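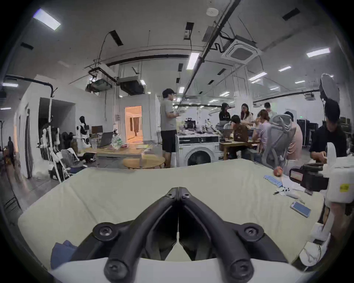 Clallden Home Robotics Club / Workshop Tips

OK, the soft-surface problem! I got caught by this one last month, so learn from my sore thumb.

I was using the hand-held gripper to pick up a pen from a padded top, same as I'd done plenty of times on a hard bench. I pushed down to get under it, the padding gave way, and the fingertips dug in and snagged a fold of fabric. Then (silly me) I reached in to pull the fold free with my other hand, while I was still squeezing the trigger. Ouch.

What I do now:

Smooth the creases first. A fold looks like an edge and the fingers will happily grab it.

Come in high and stop just short of the padding, then close. If you feel it sink, back off and start over.

Move the phone away before you practice on anything else. I scratched one in June and it was a $18 screen protector, so I got off easy.

Let go of the trigger and set the tool down before you clear a jam. Every time!

Check the screws on the fingers when you're done. Mine had backed out after that snag and one finger sat crooked, which I blamed on the Morum software for a whole evening.

If a finger still sits crooked after tightening, leave the gripper in the Cledton drawer with a note on it and grab the spare.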